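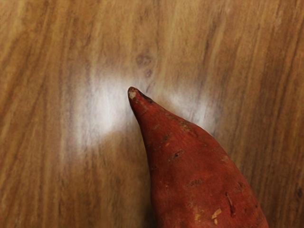 Keeping Sweet Potatoes in a Student House: A Report on Storage, Sprouting and Other People's Cupboards

Module: Food and Household Science, second-year project
Partner shop: Chaudhry, greengrocer

1. Why this subject

The project list offered a choice between enzyme activity in detergents, the shelf life of soft cheese, and "a storage question of your own, agreed with your supervisor". I do not much like detergents and I like soft cheese too well to watch it suffer. I also live in a house where a sweet potato was once found behind the boiler with a shoot on it as long as a ruler. So the question more or less agreed itself.

What I wanted to know was simple. If you buy sweet potatoes in November and keep them in the sort of places students keep things, how much weight do they lose, when do they sprout, and are they still worth eating at the end? The usual advice is "a cool, dark place". Our house has plenty of cool places, several of them by accident, and the dark ones are mostly where the bulb has gone.

2. Background

Sweet potatoes are not close relatives of ordinary potatoes. They belong to the same family as bindweed, which explains some of their behaviour. The part we eat is a swollen root, and once it has been lifted it carries on living: it breathes, it uses up its own starch and sugar, and it gives off water through the skin. Storage is mostly a matter of slowing this down without killing the root outright.

Growers usually cure the crop before selling it. The roots are kept warm and humid for several days so that cuts and scrapes heal over with a corky layer. A cured root can then last for months somewhere mild, ideally at 13 to 15 degrees. Too warm and it sprouts. Too cold and it suffers chilling injury, which shows up as a hard centre after cooking, dark patches inside and a general air of having given up. This is why the fridge is a poor choice, even though it is where most of the people I live with put everything, including, for one week, the bread knife.

Skin damage matters as well. A graze that was not there when the root was cured will lose water faster than sound skin, and it lets rot in. The snapped end, where the thin tail has come off, is normally dry and sealed by the time it reaches a shop, but I wanted to see if shrivelling began there.

3. Method

I bought 16 sweet potatoes from Chaudhry in one go, from one crate, so that they had at least started life under similar conditions. I asked when they had been lifted and was told "before they got here", and this has been entered in my notes as the harvest date. I chose roots of middling size with no soft patches.

The 16 were split into four equal groups:

Group A: open cardboard tray, cupboard under the stairs.
Group B: open cardboard tray, kitchen worktop, next to the window.
Group C: salad drawer of the fridge.
Group D: tied plastic bag, bottom of a kitchen cupboard.

Group D stands for the way most people I know store vegetables. It is the bag they came home in.

Each root was labelled with a paper tag on a loop of string, weighed on a Braltico kitchen scale and looked over for shoots, wrinkles, soft spots and mould. I did this at the same time each week, 7 in the evening, when the kitchen is at its busiest and there was always somebody ready to ask if I was talking to them again. I was reading the tags aloud.

Temperatures came from a Skaraler fridge thermometer, moved from place to place and left to settle for an hour before each reading. I only had one. It is meant for fridges and clearly felt out of its depth beside the window.

At the end I baked one root from each group, cut it open, and gave pieces to tasters who did not know which was which. They scored texture and sweetness on a sheet.

4. Results

4.1 The cupboard under the stairs (A)

This group did best by a long way. The skins stayed firm, there was no mould, and only one root showed any sign of a bud by the end. The heaviest, which began at 352 grams, was still solid enough to be used as a doorstop, and was, by someone who has since apologised. The temperature in there stayed near the range growers aim for. I would like to claim I knew this in advance.

4.2 The worktop (B)

The kitchen swings about. It is cold in the morning, tropical while pasta is on, and cold again once the window is opened to let the pasta out. Every root in this group wrinkled, starting at the thin end and working back. Two put out small purple shoots on the side facing the radiator. They were perfectly edible, but they looked like something from a museum case.

4.3 The fridge (C)

From outside, the fridge group looked wonderful. They kept their colour, they did not sprout, and I had begun writing a paragraph about how the textbooks were too cautious. Then I baked one. The middle stayed hard and waxy however long it was left in, and the raw flesh of another had brown patches in it. I have deleted the paragraph.

4.4 The tied bag (D)

The bag held its water, as bags do. Weight loss was small, since the moisture that left the roots simply sat on the plastic and waited. Mould came first at the broken ends and then wherever two roots touched. 3 of the four had to be thrown away before the last weighing, and the fourth was kept going mainly for the sake of the table.

4.5 Tasting

The tasters preferred A for both texture and sweetness. B came second and one sheet described it as "chewy, in a good way". C was marked down heavily by everybody. D was not served, on the advice of my supervisor and of my nose.

5. Discussion

The results broadly match what the growing guides say, which is a relief and also slightly annoying after so many evenings with a scale. Mild and steady beats cold. Air beats a bag. Looks are a poor guide, at least where the fridge is concerned.

Some weaknesses should be owned up to. The groups were small. I could not control the kitchen temperature, and a cupboard in a shared house gets opened by people looking for the hoover (rarely, it must be said). The scale only reads to the nearest gram, so the small losses in the first fortnight are less certain than my graph makes them look. One root in group B vanished for two days and came back with its tag on the wrong end. I have kept its readings in, with a note.

There is also the matter of curing. I had to assume that the whole crate had been cured properly. A stronger version of this project would begin with freshly lifted roots and cure half of them.

6. Cost

The budget allowed by the department was modest and I came in under it. The largest item was an Irkimico storage crate, bought for group A and then not used, as it would not go through the cupboard door. It now holds shoes. Anyone repeating the work could manage with trays from the shop, which are free if you ask before closing.

7. Advice for households

Keep sweet potatoes in an open tray or a paper bag, somewhere dark that does not freeze and does not steam. Take them out of the plastic when you get home. Use the grazed ones first. Small shoots can be rubbed off and the root cooked as normal, but anything soft, smelly or furry should go in the bin.

Leave them out of the fridge until they are cooked. After that they are welcome in it.

8. Further work

I would like to repeat the study through spring, when the cupboard warms up and sprouting ought to be quicker. I would also use a thermometer for each place, and a lock. The remaining roots from group A have been made into soup.

Word count, excluding tables and tags: within the 1000 to 1500 allowed.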